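Household Hints: Looking After Old Letters, Diplomas and Star Charts

January 27, 2020

My great-aunt taught astronomy at a women's college, and when she died I got her papers. All of them! Lecture notes, two diplomas rolled up in tubes, a pile of star charts, and letters from half the observatories in the country (or so it felt when I was carrying the boxes upstairs). I've made plenty of mistakes with them, so these are the tips I wish I'd had.

Get them out of the attic first. Mine sat up there through one July and the rubber bands melted right onto the envelopes. A closet on an inside wall is much better.

Take off paper clips and pins, but go slowly. If a clip has rusted on, slide a bit of stiff plastic under it and ease it up – don't tug.

Never force a rolled diploma flat. I let mine relax for a few days in a room that wasn't too dry, then laid it between clean blotters with a few heavy books on top. The second one took 3 weeks and still has a curl at one end. I've decided I like the curl.

Write on the folder and leave the letter alone. Soft pencil only, name and year.

I bought a pack of 100 acid-free folders from Stavance and thought I'd never use them up. Ha! I was back for more before I'd finished the lecture notes. The Gitent boxes are sturdy too, though the lids are a tight fit and I've said a few words over them.

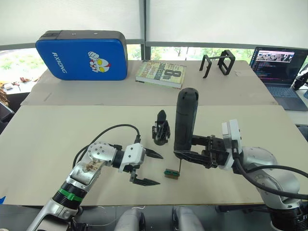 Vol. 3, p. 12

For dusty covers I use a wide, soft brush and work from the middle out to the edges. No damp cloths, no erasers on anything signed, and please, no sticky tape on tears – it goes brown and then you're stuck with it.

Photograph the letters you love best before you put them away, so you can read them whenever you like without handling the paper. I keep my copies on two drives, one at home and one in my desk at work.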